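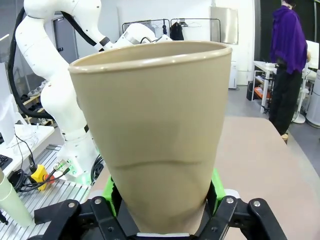

Beige cup held in the gripper, white arm to the left.

7/1/22, mobility project, notebook

Worked all the day on the Drosby bus counter data. The export from Clarnell came with 1623 rows, but 22 of them have the same time stamp two times. I kept the first of each pair and wrote the row numbers in the shared sheet, so please don't delete them again.

The stop at Skinner Street is still strange. In April it had 741 boardings, and now the counter gives only 75 for the same length of period. I think the door sensor was moved when they changed the bus, but I have no proof of it. Asked Clarnell for the service notes.
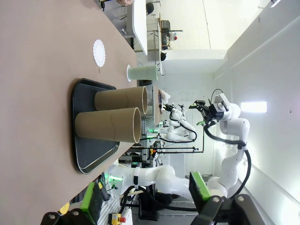 Until they answer I leave Skinner Street out of the transfer model. Without it the model runs, but the waiting times on the second line become too short, and I don't like this. Tried also with the April value put in by hand: better shape, same problem in the evening hours.

Osomano wants the summary for the city partners before the award application goes out. I wrote the first page. The part about shared bikes is missing, the battery figures are in the old format and must be converted.

To do: convert battery file, write again to Clarnell, check if the evening timetable is the summer one.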